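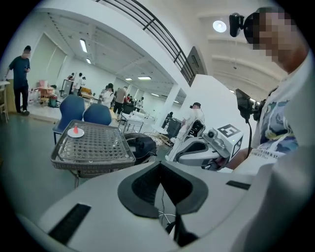

Someone in a white printed T-shirt, leaning in next to a black monitor on its stand

Old Concert Tickets and Setlists: Keeping Them Nice

I've been saving paper from shows since high school, and for years all of it lived in a shoebox on top of the dryer, which I don't recommend to anyone! The thermal tickets suffered worst. If yours came out of a box office printer, the print will fade with heat and light, so scan them first and worry about the pretty display later. I still have one from a Prosarell show that is now a plain gray rectangle, and I love it anyway.

For flattening a curled setlist, lay it between two sheets of clean blotting paper, put a heavy book on top and leave it for 48 hours. No iron, please, not even on low. If there's tape on the back from the stage floor, leave it alone — I pulled some off an Ilon setlist one Tuesday and took half the encore with it.

Sleeves should be polyester or polypropylene. The soft vinyl kind gets sticky after a few summers and will lift the ink (ask me about my Tadell ticket, or better, don't). Rasa Sakalauskas wrote in to say she keeps hers in baseball card pages, 9 pockets to a page, and that most of her older stubs slide right in. Longer ones need a currency sleeve.

Write dates and venues in soft pencil on a separate slip, never on the ticket itself. Tuck the slip in behind.

And do find a closet shelf inside the house for the binder. Attics and basements are both hard on paper, and anything that stays under 70 degrees or so and fairly dry will suit it fine.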